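Home | Recipes | Kitchen Notes | Swap Shelf | Archive

The one-board kitchen, and why I don't buy it

by Zofia Kubiak
Last updated: June

The Skakmont cooking circle has a new favorite idea, and 18 of you have now written in to tell me about it. You keep a single cutting board out, do everything on it, and put the rest in a cupboard. The handout from Evton promises it will save you 5 minutes a meal. I would like to know who held the watch.

I tried it for most of a month. Chopping onions and then wiping down for fruit took longer than reaching for a second board ever did, and my pears tasted of it.

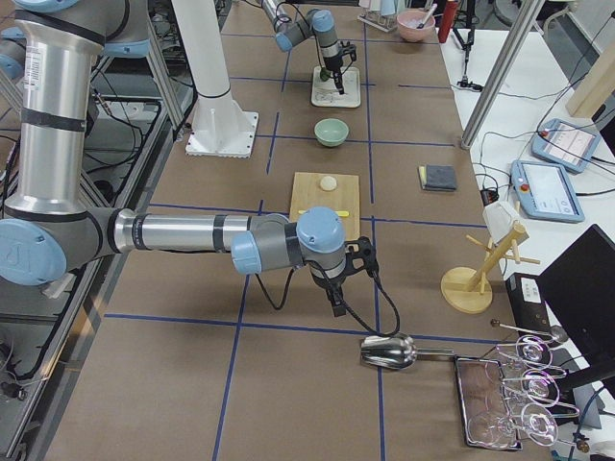 Dough is where the plan gets shaky. A small ball needs a clear surface and a bit of elbow room, and the one-board people tend to let other things creep on. Even with a ball that small, a thin yellow stick has ended up on the same wooden board, while the green bowl just behind it sits empty. Use the bowl! Let the dough rest in there and you have your board back. I'd keep the sponge off to the side too, as it is there, well clear of anything you plan to eat.

I will grant them one thing. Fewer boards means less to wash, and if you live alone that may be plenty. For a family I still say two, one of them kept for bread. The handout calls that "clutter." I call it lunch.

Comments (3)

Khondokar: Been using one board for years and never tasted onion in anything. Scrub harder.

pantryshelf321: Two boards here, plus a third I hide from my husband.

Zutus: Does the bowl trick work with rye? Mine sticks to everything.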